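Print this page | E-mail this page
Last updated: 7 October 2026

4. Build and Collection at Warnholm

4.1 The hand-held pair

Everything in this section was made or put together at the Warnholm shared workshop, evenings mostly, on whatever bench was free. Two grippers, left and right, same parts mirrored. We call the design Paucar. Fingers driven by a four-link linkage, bushings at the pivots, flat pads on the ends. Strap for the wrist. Dotted marker plate on top so the tracking has something to hold on to when the hands cross over or one goes behind the other.

First version had the pads glued. Bad idea, they crept under load and the closing gap drifted over a session. Second version, screw hole near the top of each pad, pads come off in a minute and go back in the same spot. All numbers in Section 5 are from the second version. The glued-pad data was thrown out and we don't report it.

Linkage play was the other time sink. With no bushings the links sloped sideways enough that the pads met at an angle, which for a block is fine and for fabric is not. A thin edge slips out of the wide end of the gap. We reamed the holes by hand, pressed the bushings in, lost two links doing it (split at the rounded end). After that the pads met flat and stayed flat through the whole collection.

4.2 Logging

Logging runs on Turnis, our own script, not pretty. It writes gripper opening, marker pose and video against one clock. Clock drift was the worst bug of the project. For the first week left and right were out of step by enough to make a two-handed fold look like two one-handed ones, and we only caught it when a replay tried to lift one corner well ahead of the other. Fix was to start both streams from a single trigger and check for drift again at the end of each run. Runs that failed the check were dropped with no attempt at repair.

4.3 Cloth task

The task is short. Cloth and basket on one table. Operator picks up the cloth, shakes or folds it as they like, puts it in the basket. No script for the fold. We wanted the variation and we got it, more then we wanted in some cases. Reset between runs is by hand and deliberately careless.

Cloth was chosen over blocks or cups for one reason: it shows up bad pads right away. A cup will forgive a poor grip. Plush fabric bunches between the fingers and hides how much is really held, and the opening signal alone can't tell one layer from three. So the camera on the gripper matters more here than in any other task we ran. The head view gives the layout, where the basket is, which hand is nearer. The gripper view gives the pinch.

Figure 3. Cloth task, two views. First, head view with both grippers at the near edge of the table and the checked cloth to the right of the basket. Second, view from a gripper with the cloth pinched between the pads.
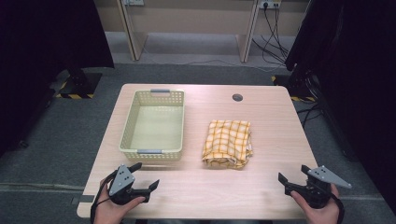
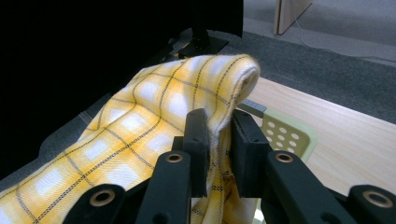 A reader of the May draft asked whether the basket should have been fixed to the table, on the grounds that a loose one adds a second moving object and makes failures harder to sort out. Fair point. The same reader wrote that "a clamp and ten minutes would have bought you a cleaner result," and that the paper ought to say plainly which failures came from the cloth and which from a shifted basket.

We tried the clamp afterward. Placement got more repeatable, agreed. But the operators changed how they moved, leaning on the rim with the back of the gripper because they could, and the policy picked that up and did it to the unclamped basket too, which then slid. We went back to loose. The failure split the reader asked for is now in Section 5, in the table, with basket contact as its own row.

4.4 Counts

109 runs recorded in total, 53 of them kept after the clock check and a manual pass. That's a poor yield. Most of the loss is the drift bug from 4.2, the rest is markers going out of sight, nearly always the left plate turned under while reaching into the basket. Tilting the plate back would help and is on the list for the next print. We didn't change it mid-collection.

5 operators, none with prior time on the grippers. Each got a practice period of 3 runs that were not logged. Longer practice made the motion smoother but also made everyone settle on the same fold, so short was kept.

4.5 Moving to the arms

Playback and policy tests run on Watow, the two-arm rig on the other side of the workshop. It carries the same finger assembly as the hand-helds, down to the pads, so the gripper view should look the same in both places. It nearly does. Lighting by the rig is harsher and the fabric reads flatter, and we had to lock exposure on the gripper cameras to stop the policy chasing highlights.

Reach is the real limit. A person steps sideways without thinking about it. Watow can't, so any run in which the operator shifted their feet can put the target pose outside the arms' range. Turnis flags these and we skip them in playback but keep them for training, cropped to the reachable part. Not sure this is right. A run with its middle missing teaches the policy that cloth jumps. We saw one or two odd motions that could come from that, and could also come from something else. No ablation yet.

Cable routing on the rig: run it behind the elbow, not along the forearm. Along the forearm it snagged on the basket rim, pulled a connector, and cost us an evening. Also label left and right on both ends. We swapped them once and the policy performed the task as a mirror image for two trials before anyone noticed, with the cloth laid down neatly on teh side of the table where there was no basket.

Parts list and link drawings are in Appendix B. Pad dimensions there are as cut, measured with calipers after the last session, and differ a little from the drawings.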